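1/8 Kleiner Zwischenstand aus der Robotik-AG, Projekt "Kurketti" 🧵 Wir bringen zwei Armen bei, Pillenfläschchen ins Regal zu räumen. Klingt nach einem Nachmittag Arbeit, oder?

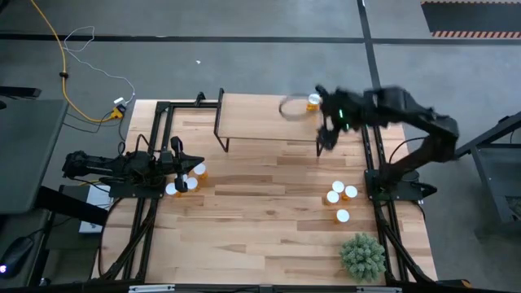
*Der rechte Arm am Regal, der linke bei seinen Fläschchen.*

2/8 Aufgabe: beide Arme räumen ein, und keiner kommt dem anderen in die Quere. Gertraud Kuster hat uns dafür bis Ende Juni gegeben.

3/8 Die weißen Deckel sind fies! Rund und glatt. Tane greift lieber am Deckel, ich am Bauch. Wir streiten seit Tagen darüber 😅

4/8 Das Grünzeug rechts vorne bleibt stehen. Heißt bei uns Sandu und ist offizielles Teammitglied.

5/8 Johanna Nägeli hat die Wartezeit zwischen den Armen neu geschrieben. Vorher 84 Zeilen, jetzt deutlich weniger, und ich verstehe sie sogar (fast).

6/8 Bisher haben wir 597 Durchläufe gespeichert. Beim Sortieren sind mir gestern zweimal die Augen zugefallen.

7/8 Was noch hakt: das Absetzen hinten rechts an der Regalkante. Lindsay will langsamer runter, ich will höher anfahren. Hat wer Tipps?

8/8 Morgen ab 16 Uhr geht's weiter, Jolene bringt Kuchen mit. Code kommt, sobald die Kommentare jugendfrei sind.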